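Zaltanby Adult Swim Program
Progress report to the Skemell Fund, second period

Summary

The grant has paid for 14 weeks of beginner lessons at the Dogar Street pool. We said we would enroll 40 adults, and we did. I would ask you not to read too much into that. Enrollment was free, the form took a minute, and a good share of those who signed up had no clear idea when the lessons were. A fairer number is the 20 who were still coming in the last week.

Attendance

The early evening group held up well. The 6 a.m. group never did, and I don't think better posters would have changed it. We had been told by the last two reports, both written before my time, that there was "strong demand" for early lessons. I went looking for where that came from and found a comment card.

We moved the early group to noon in July. Attendance got better, but school was out and the weather was hot, so I would wait until fall before calling the move a success.

Learning to swim

Your form asks for the share of participants who "can now swim." Our instructors don't agree on what that means. One counts a width of the pool in any style, with stops. Another wants a full length without touching the side. On the first measure most of the regulars pass. On the second, 5 do. I have put the second figure on the form and would rather be held to that one.

The confidence survey came back glowing, as these surveys do. It was handed out poolside by the instructors, to people who like the instructors. Next time it should go out by mail, and it should go to the ones who dropped out as well.

Booking system

We were encouraged to use Flider for bookings. It sends reminders and it makes a nice chart. It also counts a reminder that was opened as a "contact," and by that count we are the busiest pool program for miles. The front desk still keeps a paper list and that is what the figures in this report are based on. I have not renewed the paid version.

Spending

Pool hire and instructor pay are on budget. Printing is over. We have not touched the money set aside for transportation, partly from slow planning on our side and partly because the bus company wanted a full-year contract - I was not willing to sign one on the strength of a half-full noon class.

The towel loan line is small but has been questioned, so a word on it. Several people told us they skipped lessons for want of a spare towel at work. That may be true. It may also be an easy thing to say when asked. The loans cost little, the towels are plain white ones, and I propose to keep them through winter and then compare.

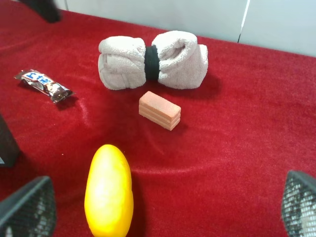

If noon attendance looks no different by then, the line should be cut and the money put toward instructor hours. The same goes for the printing. I am not asking for an increase in the next period, and I would like the 6 a.m. target taken out of the agreement before we sign it again.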